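Mulness Utility Cloth, Pinked Edge
Home > Kitchen and Household > Cloths and Towels > Utility Cloths

Item no. 1557-P
Sold in packs of 10
Supplier: Flornlow Household Textiles

The Mulness is a general-purpose cloth for drying, wiping, and lining. It has a soft, textured face and pinked (zigzag-cut) borders in place of a sewn hem. It is sold to guesthouses, canteens, school kitchens, and private households. The cloth is supplied flat, without a hanging loop.

Edge finish

All Mulness cloths are cut with pinking blades. The zigzag line limits fraying along the cut and keeps the border the same thickness as the body of the cloth. A turned hem forms a ridge of several layers, which dries slowly and stacks unevenly. The pinked border adds no thickness, so folded cloths sit level on a shelf or in a drawer.

Pinking reduces fraying but does not stop it. Short threads will work free at the border during the first washes. Trim them with scissors. Do not pull them, as this can open the weave next to the cut. Customers who need a fully closed edge should order the Mulness Hemmed (item no. 1557-H), which has the same cloth body with a double-turned hem.

Surface

The face is a terry-like weave with a light nap. The texture increases the area in contact with a wet surface. The nap sheds some lint when new, and the amount drops after the second or third wash. For glassware and polished cutlery, use a flat-weave cloth such as the Iltitz. 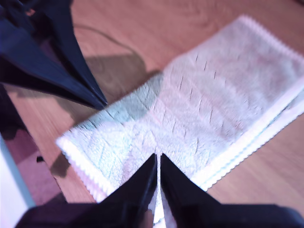 Mulness cloth in a pale shade, folded on a wooden table. Zigzag edges in two layers along the fold.

Color

The cloth is available in Pale and in Slate. Pale is a near-white. It takes on a slight tint from colored lamps, painted walls, and nearby objects, so compare it with existing linen in daylight before placing a large order. Slate hides stains better and is the usual choice for workshop and floor use. Packs are not mixed. Cloths from different production runs may differ slightly in shade.

Specifications

Product name: Mulness Utility Cloth
Edge: pinked on all four sides
Weave: terry-like, textured
Fabric weight: 300 grams per square meter
Colors: Pale, Slate
Pack quantity: 10
Carton quantity: 12 packs
Hanging loop: none
Labels: none on the cloth; care sheet in each pack

Folding and storage

Fold the cloth in half with the edges together, then in half again. The two zigzag borders do not need to line up tooth for tooth. A small offset makes the top layer easier to pick up with one hand. For drawer storage, place the folded side toward the front.

Store dry. A cloth put away damp will develop an odor that may need two washes to remove. Do not store cloths in closed plastic bags once the original wrap has been opened.

Care

Wash before first use, separately from dark items.
Machine wash warm with a standard detergent.
Do not use fabric softener. It coats the pile and reduces absorbency.
Tumble dry on low, or line dry.
Shake out once before drying to lift the nap.
Do not iron the pinked border.
Bleach may be used on Pale only, diluted according to the bleach maker's instructions.

Questions from customers

Can the cloth be cut smaller?
Yes. Use pinking shears. A straight cut will fray faster than the original border.

Is it suitable as a baking or proofing cloth?
No. Dough sticks in the nap. See the Abeysekara flat cloth.

Loose threads are visible on the surface. Is this a fault?
Single short threads lying on the face are normal in a new pack and come off with shaking or washing. A pulled loop that is still attached should be cut level with the pile. Holes or slits in the cloth body are covered under the returns terms below.

Can the pinked and hemmed versions be washed together?
Yes, if they are the same color.

Ordering and returns

Orders placed before noon are picked the same day. The warehouse is closed on Sunday. Full cartons ship on their own and are not combined with other items. Unwashed packs can be returned in the original wrap. Faulty cloths are replaced one for one; send a photo of the fault and the batch number printed on the care sheet.

Prices for standing orders are reviewed every August. Trade accounts: Moushumi Bepari. Returns and faults: Costel Ristić.

Related items

Mulness Hemmed, item no. 1557-H
Iltitz Glass Cloth
Abeysekara Flat Cloth
Flornlow Drawer Liner, cut to length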